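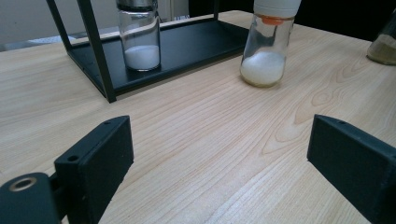 Publications > Flirnine Project > Papers > Section 4

4.2 Collecting the jar demonstrations

I went into this part of the study convinced that remote control would win. Nilton Chambi had the teleoperation setup running nicely, and I like sitting in a chair. Then I tried to put a glass jar on a rack shelf through a video feed and a joystick, and, well, my first 7 tries took most of a morning! With the hand-held gripper I just walked up to the table and did it.

So we split the work. Catarina Seixas and I recorded 90 demonstrations by hand, and Nilton recorded 62 by remote control, all with the same kinds of jars and powders (Fig. 3). The starting layout got shuffled between takes, sometimes by me, sometimes by whoever was passing by. 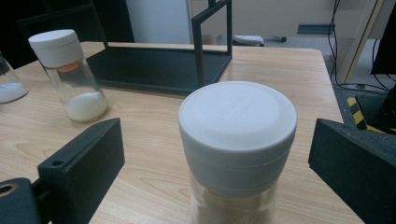

Fig. 3. Hand-held gripper with its fingers open on either side of a jar with a white lid; smaller vial and rack behind.

The wide lids gave me more trouble than I expected. My habit is to grab a jar up high, near the lid, and I had to unlearn it (Catarina went for the glass from day one and was pretty smug about it). We kept both styles in the training set and labeled them, so that the comparison in Section 5 could be run with and without my bad habits. I also hurry when I'm holding the tool myself. The remote takes are slower and full of little pauses, and we left those pauses in.

Contact: Flirnine Project, Zandville | © The authors | Back to top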